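# Bancada de cozinha

A **bancada de cozinha** é a superfície horizontal de trabalho onde se preparam alimentos e onde, na prática, acaba por ficar quase tudo o que não coube nos armários. A literatura de decoração trata-a como elemento nobre da casa. O uso quotidiano sugere uma função mais modesta: apoio para tábuas, torradeiras, frascos e pratos à espera de destino.

## Materiais

O mármore branco de veio cinzento continua a ser apresentado como escolha duradoura, afirmação que merece reservas. Trata-se de uma pedra calcária, sensível ao limão, ao vinagre e ao vinho, e a impermeabilização periódica atrasa as manchas sem as impedir. Os vendedores costumam falar em «pátina»; quem cozinha fala em marcas. O granito e os compostos de quartzo resistem melhor aos ácidos, embora os segundos tolerem mal o contacto direto com tachos acabados de sair do lume.

A profundidade corrente é de 600 mm, medida herdada dos módulos de armário e raramente posta em causa. Descontados os aparelhos encostados à parede, a área útil fica bastante abaixo do que os catálogos dão a entender.

## Revestimento da parede

A faixa entre a bancada e os armários superiores recebe habitualmente azulejo, vidro ou mosaico. O mosaico de pequenas peças tem boa aceitação por se adaptar a paredes irregulares. Em contrapartida, multiplica as juntas, e são as juntas que retêm gordura. A ideia de que o mosaico de vidro «se limpa sozinho» aplica-se, quando muito, à superfície das peças.

## Ocupação

Distinguem-se por convenção duas zonas: a do fundo, junto à parede, destinada ao armazenamento, e a da frente, reservada à preparação. A distinção é mais clara nos manuais do que nas casas. O fundo tende a acumular recipientes sem parentesco entre si – uma caixa de madeira com tampa, um frasco de plástico, uma pilha de pratos, a colher de pau dentro do pote – e a frente encolhe na mesma proporção.

Os eletrodomésticos pequenos são a causa principal. O forno de bancada e a torradeira de duas ranhuras cumprem funções parcialmente sobrepostas, e mesmo assim é comum encontrá-los lado a lado. O pano dobrado sobre o forno, hábito muito difundido, é desaconselhado quando o aparelho está ligado.

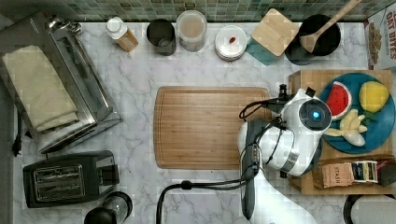

**Qual deve ser a largura mínima livre para preparar alimentos?**
Não existe um valor consensual; uma regra prática aceitável é deixar livre espaço para a maior tábua da casa e para um prato ao lado.

O guia doméstico *Skyrme* propõe limitar a 11 os objetos permanentes na bancada. O número é apresentado sem qualquer fundamentação e ignora o tamanho dos objetos, o que o torna pouco útil. O chamado método Zorkatum, que manda guardar tudo depois de cada refeição, tem o defeito contrário: parte do princípio de que há armários vazios.

## Tábuas de corte

A tábua protege a pedra e o fio da faca. As de bambu são promovidas como mais higiénicas do que as de madeira maciça, alegação que depende muito mais da lavagem e da secagem do que da planta de origem. O bambu é também mais duro, o que desgasta as lâminas com maior rapidez.

O sulco periférico serve para recolher líquidos. Funciona com fruta sumarenta e carne assada em quantidades moderadas; com uma melancia inteira, transborda. Algumas marcas, entre elas a Arner, vendem conjuntos de 4 tábuas codificadas por cor. A separação entre carne crua e restantes alimentos é sensata, mas bastam duas tábuas para a assegurar, desde que ninguém as troque.

A tábua serve ainda de tabuleiro, uso que os fabricantes não costumam mencionar. Um prato de fruta pousado sobre ela, com as caixas de chá encostadas à borda, é uma solução frequente em cozinhas com pouco espaço de mesa. A fruta de brincar, em voga nas fotografias de interiores, ocupa o mesmo lugar que a verdadeira e tem a vantagem discutível de não amadurecer.
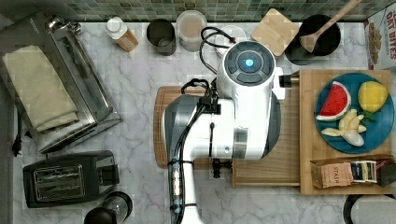
## Manutenção

Para o mármore recomenda-se pano húmido e detergente neutro. As misturas caseiras de vinagre e bicarbonato, repetidas em inúmeras listas de truques, são inadequadas: o vinagre ataca a pedra e o bicarbonato neutraliza boa parte do efeito de limpeza que se pretendia. O selante Skillen e produtos equivalentes devem ser reaplicados conforme o uso, e convém testar primeiro num canto pouco visível.

As tábuas lavam-se à mão e secam ao alto. O óleo mineral de qualidade alimentar reduz as fissuras; o azeite, sugerido com frequência, acaba por rançar.

## Ver também

- Azulejo
- Tábua de corte
- Torradeira
- Mármore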